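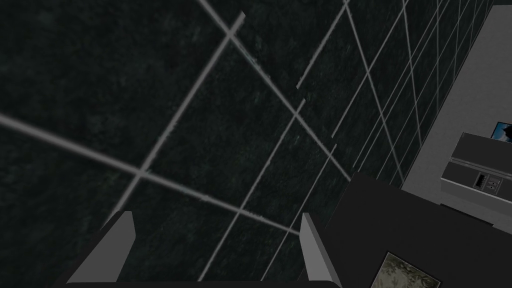
Section 4. Planning the purchase: what to settle before you order

Read this section before you sign anything, including our own quotation form. It applies to the Tulwood arm with the two-finger gripper, bought with or without the Arrieta simulation licence. Prices are left out because they change. Ask for them in writing.

4.1 Write down the job

1. Put the task in one sentence, naming the object, where it starts and where it must end up. "Helping in the kitchen" is a wish and can't be priced.

2. Measure the largest and smallest objects. Check both against the finger opening in Table 2, and use the measured opening of the unit you are offered. Brochure figures are often taken without finger pads.

3. Time a person doing the job on an ordinary day. Without that number you can't judge any claim about savings, ours included.

Note: If the person is quick and the job comes up twice a day, stop here. You probably don't need the arm.

4.2 Use the simulator first

The simulator licence costs far less than the hardware and can be taken alone for 36 days. We recommend this, with some reservations.

1. Load the room nearest to your own. The supplied rooms have plain walls, tiled floors and flat worktops.

2. Switch to the gripper view and open the fingers fully. Look at how much floor and worktop you can see past them from the working height you have in mind. In a steep view the floor can take up most of the picture while the worktop sits off to one side, and a camera position like that may be no use for your task.

3. Replace the supplied floor with one like yours. Dark tile with pale grout gives a strong grid of lines. If your own floor is plain vinyl, a result got over the grid tells you very little.

4. Run the task 70 times with the objects moved between runs. Keep the failures. A sales demonstration is usually one good run, and it may not have been the first.

5. Dim the lights and repeat.

Caution: A simulated success rate is not a forecast. Edges on screen may look jagged or a thin line may jump where it should join. Treat these as reminders that you are looking at a drawing of a room. Glare, dust, grease and a wobbly table are not included in the licence.

4.3 Budget lines people forget

The arm is rarely more than half of the first year's bill. Ask for each of these as a separate line:

Mounting plate and any work to the bench
Guarding, and the risk assessment that decides how much of it you need
Spare finger pads (one pair is supplied)
Electrical work, if the nearest socket is on the wrong wall
Staff time for training: allow 16 hours per operator
Simulator renewal after the first 52 weeks
Delivery, and collection if you send it back

Note: "Integration" on a quotation can mean a fortnight of skilled work or a phone call. Make the supplier say which.

4.4 Comparing quotations

1. Get at least two. Mindidier and Grimport both supply this arm, and they do not bundle the same parts.

2. Cross out every line marked "optional" and ask whether the arm will still do your sentence from 4.1.

3. Ask for a trial with your own objects on your own bench. If this is refused — or offered only in simulation — lower your expectations and your offer.

4. Agree what counts as a pass before the trial starts.

Caution: Do not accept a payback figure that assumes the arm works every hour of the shift. It will spend part of the day waiting for somebody to refill a tray.

4.5 Before you pay the deposit

Check that the order names the gripper model, the software version and the last day for returns. Orders placed for May delivery are held only once the deposit clears.

Questions about this section go to Katherine Pacheco (orders) or Orlando Castaño (simulator licences). Installation starts in Section 5.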